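Growing Greens for the Ildale Lunch Line
Student project report by Usman Sial and Séverine Bodin
October 12, 2019

When our group first talked about growing food for the school kitchen, we pictured tomatoes, because everybody likes tomatoes. Mr. Coste was kind enough to let us argue it out for most of a class period before he mentioned how long a tomato takes, and so we ended up with chard and leaf lettuce, which we are now very fond of.

We used the two raised beds behind the gym at Ildale. One got plain garden soil and the other got the same soil mixed with compost from Stonero, the yard on the river road that takes leaves from half the town (they gave us a student price, and we thank them warmly!). We sowed 54 chard seeds in each bed and watered before first bell. The slugs found the compost bed first – we picked them off by hand, which Séverine minded a good deal less than Usman did.

In September we cut leaves from both beds and weighed them on the kitchen scale. The compost bed gave us 1005 grams over the month. The plain bed gave less, but we missed one weighing there, so we would rather not make too much of the difference. The leaves tasted the same to us, a little earthy, and very nice with oil and salt.

The kitchen served our chard at lunch on two days, once raw in a salad and once cooked down with onions. 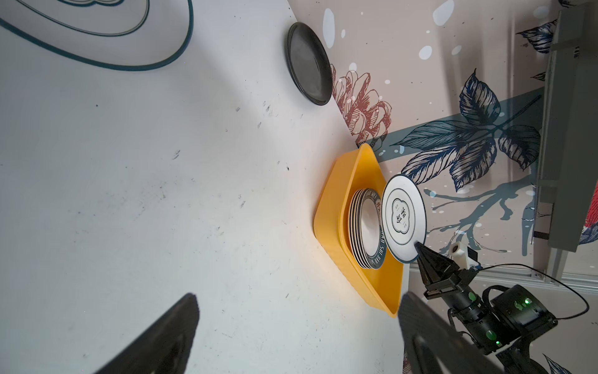 Killian Chauvin told us that he would eat the cooked kind again but that the raw stems were too tough, and that we should pick them younger. We tried this on our last cutting and he was right – the small leaves are much more tender. Next spring we would like to sow a second round later on, so that there are always young ones coming, and put a board down for the slugs.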